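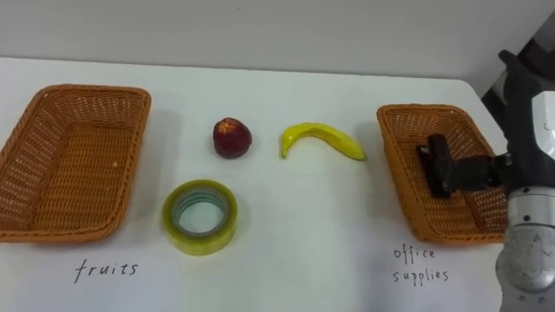
Furkden's complaint, in a comment left on an early draft of these pages, was that every book on home robotics starts with the motors, and by the time the reader gets around to asking what the arm is for, the arm is bolted down, the money is spent, and the only thing it can do is wave. Start with the job, the comment went on, and make it a dull one.

I grumbled at that for a week or so and then I moved three chapters, which is how sorting came to be the first thing you'll do with your arm.

Chapter 5
A Place for Everything: Your First Sorting Table

What you will need for this chapter: the arm from Chapter 4, mounted and able to reach its home position; a flat surface with room to spare; two shallow baskets or trays; a black marker; a handful of small things that belong in two different groups.

By now you have an arm that goes where you send it, and if you've been building on Saturday mornings the way many of our readers do, you have probably shown it off to somebody at least once. Good! You should. But moving to a point in space and doing something useful when you get there are two separate skills, and the second one is where most of the fun is (and, I'm afraid, most of the muttering).

Sorting is a lovely first job. The rules can be said out loud in one breath: fruits go in one basket, office supplies go in the other. A child can play it. An apple, a banana and a roll of tape will give you plenty to work on, and you almost certainly have them, or something close enough, within a few steps of your bench. Toy fruit is fine, and it holds up better to being dropped.

Don't let the simplicity fool you, though. Before the arm can put a single thing away, it has to answer these questions, and you'll have to help it answer each of them:

Which object am I going for?
Where is it, in the arm's own coordinates?
How wide do I open the fingers, and from which direction do I come down?
Which basket does it belong to?
How high must I lift to clear the rim on the way over?
When do I let go?

That fifth question gets skipped more than any other. The first sorting table we built at the Bundon workshop had perfectly good picking and perfectly good naming, and it plowed into the side of a basket over and over because we had measured the height of the basket floor and forgotten all about the rim. Measure both. Write them down in your build notebook under "Table," next to the distance from the base of the arm to the near edge of each basket.

5.1 Laying out the table

Choose a plain surface if you can. White is a friendly color for this work, as most small objects stand out well against it, and soft, even light will save you a good deal of trouble in Chapter 6, when we add the camera.

Put one basket to each side and leave the middle open for the objects. Shallow baskets are kinder to a beginner than deep ones. Then take your marker and write the name of each group on the table beside its basket. If it's a table you care about, write on paper tape. The labels are for you and your helpers at this stage; the program will know the baskets only as A and B.

Set out three objects with open space on every side, wide enough for the fingers to come down without brushing a neighbor. Run the arm slowly to a point over each basket in turn, fingers down, and stop it there. Check the clearance with a ruler. Do this 10 times per basket before you write any sorting code, and record every miss, however small.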